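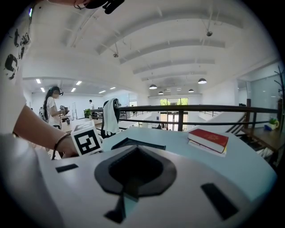

포르크스카(Porkska)는 공유 작업실 스토덤(Stodham)에서 만들고 있는 손으로 드는 그리퍼의 이름이다. 사람이 양손에 하나씩 들고 물건을 집으면 그 동작이 기록되고, 기록은 나중에 로봇 팔 제어를 학습시키는 데 쓰인다. 설계를 맡은 차투리카 탐비아는 작업의 대부분이 눈에 잘 띄지 않는 곳에서 진행된다고 했다. 밝은 회색 몸체와 가운데의 짙은 고무질 패드는 꽤 일찍 형태가 잡혔지만, 검은 무늬가 인쇄된 흰 마커 큐브는 지금도 손을 보고 있다. "몸체는 손에 맞으면 됩니다. 큐브는 숫자에 맞아야 하고요. 숫자 쪽이 훨씬 까다롭습니다."

인터뷰는 4월, 작업실 위층에서 진행했다. 탐비아와 기록 소프트웨어를 쓰는 나탈리아 프로하스카가 함께 답했고, 두 사람의 말을 주제별로 묶어 정리한다.

출발점은 로봇 팔이었다. 탐비아는 이전에 관절형 팔을 원격으로 조종해 시연 데이터를 모으는 장치를 만들었다. 팔을 조종하면 관절 각도가 그대로 남으니 데이터는 깨끗했으나 속도가 나오지 않았다. 컵 하나를 옮기는 데도 조작자가 팔의 지연을 기다려야 했고, 조작자마다 기다리는 습관이 달라 그 습관까지 데이터에 섞였다. "정지 구간이 길면 학습된 정책도 멈춰 있으려고 합니다. 후처리로 잘라낼 수는 있는데, 자른 자리에서 속도가 튑니다. 그걸 또 보정해야 하고요." 팔을 빼고 손끝만 남기자는 결정은 그때 나왔다.

팔을 빼면 관절 각도도 사라진다. 그리퍼가 공간의 어디에 있고 어느 방향을 보는지를 다른 방법으로 구해야 한다. 포르크스카는 두 경로를 함께 쓴다. 하나는 관성 센서, 다른 하나는 손목 쪽에 고정한 마커 큐브다. 관성 센서는 짧은 구간에서 매끄럽지만 적분할수록 밀리고, 마커는 보이는 동안에는 밀리지 않지만 가려지면 값이 없다. 프로하스카의 소프트웨어는 마커가 보일 때마다 관성 추정값을 끌어당기는 구조로 되어 있다. 필터 자체는 교과서에 나오는 형태에서 크게 벗어나지 않는다고 한다. "필터를 고친 시간보다 공분산 값을 정한 시간이 깁니다. 처음에는 마커를 너무 믿었어요. 비스듬하게 보이는 면에서 나온 자세까지 똑같은 무게로 넣었으니 결과가 떨렸죠."

마커를 평판에 붙이지 않고 큐브로 만든 이유도 여기에 있다. 평판은 카메라를 정면으로 볼 때 깊이 방향 기울기를 구하기 어렵고, 손목을 조금만 돌려도 보이지 않는다. 큐브는 여러 면이 한꺼번에 잡히는 경우가 많아서 서로 다른 면의 모서리점을 하나의 강체로 묶어 풀 수 있다. 다만 이 계산은 면과 면 사이의 관계를 정확히 안다는 전제 위에 있다. 도면의 값을 그대로 넣었을 때는 면이 바뀌는 순간마다 궤적에 작은 계단이 생겼다. 출력물의 면이 완전한 직각이 아니었고, 인쇄한 무늬를 붙이는 위치도 조금씩 어긋났다.

탐비아는 처음에 큐브를 더 정밀하게 만들어 해결하려 했다. 출력 방향을 바꾸고, 면을 사포로 갈고, 붙이는 위치를 잡아 주는 지그도 만들었다. 효과는 있었지만 같은 품질을 반복해서 내기가 어려웠다. 결국 큐브마다 실측값을 따로 두기로 했다. 큐브를 카메라 앞에서 천천히 돌려 영상을 찍고, 면 사이의 변환을 묶음 조정으로 한꺼번에 추정해 파일로 저장한다. "정밀하게 만드는 걸 포기한 셈입니다. 대신 어긋난 정도를 정확히 압니다. 파일 이름과 큐브 번호가 맞는지만 확인하면 돼요." 한번은 그 번호가 뒤바뀐 채 하루치를 기록한 일이 있었고, 그 뒤로 소프트웨어가 시작할 때 재투영 오차를 먼저 검사한다. 오차가 기준을 넘으면 기록 버튼이 켜지지 않는다.

큐브와 몸체 사이의 체결부는 가장 많이 바뀐 부품이다. 초기형은 몸체에서 튀어나온 기둥에 큐브를 끼우고 나사로 조였다. 나사를 조일수록 기둥이 벌어졌고, 조임 정도에 따라 큐브 각도가 달라졌다. 다음 형태는 도브테일이었는데 마모가 빨랐다. 지금 쓰는 형태는 작업실에서 토트(Tóth) 클램프라고 부른다. 세 접점으로 자세를 구속하고 조이는 힘은 그 접점들의 한가운데로 지나가게 한 구조다. 분리했다가 다시 끼웠을 때의 각도 차이가 재현성 시험에서 측정 잡음과 구별되지 않았고, 그 시점에 형상을 확정했다.
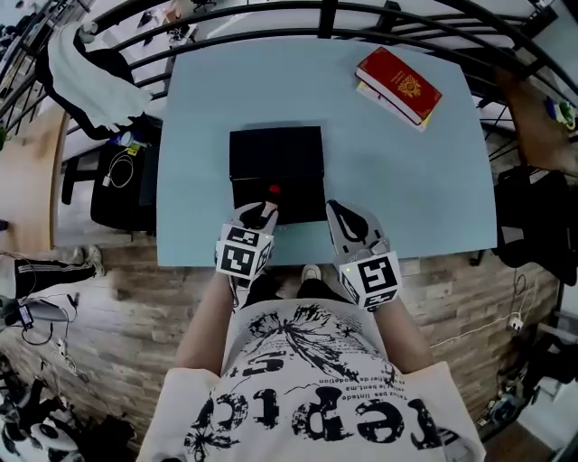

연푸른 탁자 위의 그리퍼 한 쌍. 각각 마커 큐브를 달고 있다.

양손 동작은 한 손 동작을 두 번 기록하는 것과 조건이 다르다. 프로하스카가 가장 먼저 든 항목은 시각 동기다. 두 그리퍼의 시계가 어긋나면 한쪽이 물건을 잡기 전에 다른 쪽이 놓은 것처럼 기록된다. 사람이 영상으로 보면 알아채지 못할 차이도 넘겨받기 동작에서는 순서를 뒤집는다. "한 손만 기록할 때는 시계가 틀려도 티가 안 납니다. 전체가 같이 밀리니까요. 양손으로 넘어오자마자 드러났습니다."

무선으로 시각을 맞추는 방법을 먼저 시도했으나 지연의 분포가 대칭이 아니었다. 평균을 빼도 한쪽으로 치우친 값이 남았다. 현재는 기록 시작 전에 두 그리퍼를 한 번 맞부딪치고, 양쪽 관성 센서에 찍힌 충격의 첫머리를 기준으로 시각을 맞춘다. 영화 촬영장의 슬레이트와 같은 원리다. 긴 기록에서는 끝에 한 번 더 부딪쳐 시계의 기울기까지 구한다. 조작자가 끝의 충격을 빠뜨리는 일이 잦아, 소프트웨어는 충격이 확인되지 않은 기록을 별도 폴더로 보낸다. 버리지는 않는다. 이전 기록의 기울기를 빌려 복구할 수 있는 경우가 많다고 한다.

두 번째 항목은 가림이다. 두 손이 가까워지면 한쪽 그리퍼의 몸체가 다른 쪽 큐브를 가린다. 탐비아는 큐브를 손목에서 더 멀리 떼는 안과 큐브를 키우는 안을 모두 시험했다. 멀리 떼면 가림은 줄지만 지렛대가 길어져 손목에 걸리는 모멘트가 커지고, 체결부의 작은 처짐이 손끝에서는 큰 오차가 된다. 큐브를 키우면 두 큐브가 서로 부딪친다. 최종 위치는 두 조건 사이의 타협이며, 남는 가림은 관성 추정으로 메운다. 짧은 가림은 문제가 되지 않는다. 긴 가림이 있는 기록에는 신뢰 구간 표시를 붙여 학습 단계에서 가중치를 낮춘다.

무게에 대해서는 탐비아의 답이 길었다. 현재형은 직전형보다 19g 가볍다. 숫자로는 작지만 어디서 뺐는지가 중요하다고 했다. 손잡이 안쪽에서 뺀 무게는 조작자가 거의 느끼지 못한다. 손끝에서 뺀 무게는 바로 느낀다. 이번에 줄인 부분은 대부분 손가락 링크와 몸체 앞쪽의 리브다. "저울에 올려 보면 별 차이가 없어요. 들고 오래 작업하면 차이가 납니다. 피로해지면 손목 각도가 내려가는데, 그게 데이터에 그대로 들어갑니다." 실제로 같은 과제를 오래 반복한 기록을 보면 뒤로 갈수록 접근 각도가 낮아지는 경향이 있었다. 지금은 10분마다 조작자를 바꾼다.

손끝의 벌어진 정도는 손잡이 레버와 기어로 연결된 축의 자기식 엔코더로 잰다. 초기에는 레버 쪽에 엔코더를 달았다. 배선은 편했지만 기어 유격이 측정에서 빠졌다. 레버는 움직였는데 손끝은 아직 움직이지 않은 구간이 생기고, 얇은 물건을 잡을 때 이 구간이 집는 순간과 겹쳤다. 엔코더를 손끝에 가까운 축으로 옮기면서 몸체 내부를 다시 설계해야 했고, 배선 통로도 새로 냈다. 탐비아는 이 변경을 미룬 것을 후회한다고 했다. 그 전에 모은 기록은 유격 모델을 따로 만들어 보정했으나, 얇은 물건 과제는 전부 다시 기록했다.

패드 이야기로 넘어가면 이름이 하나 더 나온다. 리스티츠(Ristitz)는 패드 단면을 생성하는 스크립트이고, 프로하스카가 다른 용도로 쓰던 코드를 고친 것이다. 접촉면의 곡률과 안쪽 공간의 크기를 넣으면 금형 형상이 나온다. 평평한 패드는 상자류에는 좋았지만 원통에서는 선으로만 닿았다. 안쪽을 파낸 단면은 누르면 물건을 감싸는 쪽으로 변형되어 접촉 면적이 늘어난다. 대신 힘을 뺐을 때 원래 형상으로 돌아오는 시간이 길어진다. 복원이 늦으면 물건을 놓는 순간에 한쪽이 붙어 따라오고, 작은 물건은 그대로 넘어진다.

두 사람은 파낸 깊이를 단계적으로 바꿔 가며 집기와 놓기를 따로 시험했다. 집기 성공률만 보면 깊이 파낼수록 좋았다. 놓기까지 포함하면 중간값이 나았다. 시험 물품으로는 마개가 있는 작은 유리병이 가장 쓸모 있었다고 한다. 몸통은 매끄럽고 어깨에서 지름이 급하게 줄어들어, 잡는 높이가 조금만 달라져도 패드의 변형 방식이 바뀐다. 라벨이 감긴 부분과 유리가 드러난 부분의 마찰도 다르다. 탐비아는 병 하나로 패드의 나쁜 점을 거의 다 볼 수 있다고 말했다.

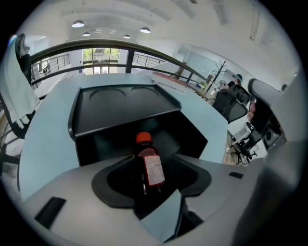
렌카 단코는 이 대목에서 의견이 달랐다. 단코는 병 하나에 맞춰 패드를 다듬으면 그 병을 잘 잡는 패드가 될 뿐이며, 천이나 케이블처럼 형태가 정해지지 않은 물건에서는 파낸 단면이 오히려 불리하다고 지적했다. 부드러운 물건은 패드의 오목한 부분으로 말려 들어가고, 그러면 손끝의 벌어진 정도로 두께를 추정할 수 없게 된다는 것이다. 시험 물품을 과제별로 나누고 패드도 교환식으로 가야 한다는 것이 단코의 주장이다.

탐비아는 지적의 절반을 받아들였다. 케이블 과제에서는 실제로 말려 들어가는 현상이 있었고, 기록 일부에서 손끝 간격과 영상이 서로 맞지 않았다. 그러나 교환식에는 반대한다. 패드를 바꾸면 데이터의 물리 조건이 바뀌고, 로봇 쪽 손끝도 같은 패드로 바꿔야 한다. "지금은 손에 드는 쪽과 로봇에 다는 쪽이 같은 금형에서 나옵니다. 이걸 깨면 처음부터 이 방식을 쓴 의미가 줄어들어요. 오목한 부분의 양 끝을 조금 닫는 정도로 해 볼 생각입니다." 단면을 수정한 금형은 이미 출력해 두었고 시험은 아직 하지 않았다.

로봇 쪽 손끝은 손에 드는 그리퍼와 앞부분의 형상을 공유한다. 레버 대신 모터가 들어가고, 손잡이 자리에 팔의 플랜지가 붙는다. 두 장치의 손끝 궤적이 같으려면 링크 길이가 같아야 하므로 탐비아는 링크를 별도 파일로 떼어 양쪽에서 참조하게 했다. 한쪽만 고치는 실수를 막는 장치다. 모터 쪽에는 전류 제한으로 힘의 상한을 걸어 두었다. 사람이 레버를 쥐는 힘은 재지 않는다. 힘 센서를 넣은 시제품이 있었으나 레버의 느낌이 둔해졌고, 보정이 온도에 따라 흔들려 뺐다. 프로하스카는 이 결정이 가장 아쉽다고 했다. 유연한 물건을 다룰 때는 간격만으로 의도를 알기 어렵다는 이유에서다.

지금까지 모인 기록은 1,554건이다. 프로하스카에 따르면 이 가운데 그대로 학습에 넣을 수 있는 것과 손을 봐야 하는 것의 경계는 계속 움직인다. 검사 항목을 추가할 때마다 예전 기록을 다시 돌리는데, 통과했던 것이 떨어지기도 하고 떨어졌던 것이 복구되기도 한다. 원시 데이터는 지우지 않는다. 필터를 거친 궤적만 저장했다면 공분산을 다시 정했을 때 할 수 있는 일이 없었을 것이라고 한다. 저장 공간은 영상이 거의 다 차지하며, 관성 데이터와 엔코더 값은 무시할 만한 크기다.

작업 환경의 제약도 물었다. 위층은 창이 커서 낮에는 빛이 강하고, 큐브의 흰 면이 포화되면 무늬의 경계가 번진다. 노출을 고정하면 오후 늦게는 반대로 어두워진다. 현재는 자동 노출을 쓰되 상한을 걸고, 마커 검출 단계에서 영역별로 이진화 문턱값을 다시 계산한다. 무광 용지로 바꾼 것도 도움이 되었다. 코팅된 용지를 썼을 때는 천장등이 특정 각도에서 무늬 하나를 통째로 지웠다.

탁자의 배치는 일부러 통일하지 않는다. 책이나 상자가 놓인 자리도 기록마다 달라진다. 배경이 늘 같으면 학습된 모델이 물건 대신 배경을 기준으로 움직이는 경우가 있었다고 한다. 다만 탁자 가장자리에서 너무 가까운 과제는 피한다. 그리퍼의 앞부분이 길어 손잡이 쪽이 몸에 닿고, 조작자가 한 걸음 물러서면서 자세가 무너진다. 탐비아는 손잡이 각도를 조금 더 세우는 변경을 다음 형에 넣겠다고 했다. 각도를 바꾸면 큐브가 향하는 방향도 달라져 가림 시험을 다시 해야 한다.

공개 여부에 대해서는 두 사람의 일정이 다르다. 프로하스카는 큐브 보정 도구와 시각 동기 코드를 먼저 내놓으려 한다. 둘 다 포르크스카 없이도 쓸 수 있다. 문서는 절반쯤 되어 있고, 남은 것은 보정 영상을 찍는 절차다. 큐브를 빠르게 돌리면 모션 블러로 모서리점이 밀리는데, 처음 쓰는 사람은 예외 없이 빠르게 돌린다고 한다. 탐비아는 몸체 도면의 공개를 엔코더 축 지지부의 수정 뒤로 미뤘다. 베어링 자리의 벽이 얇아서 출력 조건에 따라 갈라지는 경우가 있었다. 작업실의 출력기에서는 문제가 없었으나 다른 재료로 뽑은 부품 2개가 조립 중에 깨졌다.

인터뷰 뒤에 탐비아가 덧붙인 항목은 배선이다. 손잡이 아래로 나오는 케이블은 조작자의 팔 움직임을 미세하게 당긴다. 케이블을 등 쪽으로 돌리면 당김은 줄지만 어깨를 돌리는 동작에서 다시 걸린다. 더 가는 케이블로 교체해 시험 중이며, 커넥터의 방향을 비스듬하게 바꾼 손잡이 하부 도면은 다음 출력 목록에 올라가 있다.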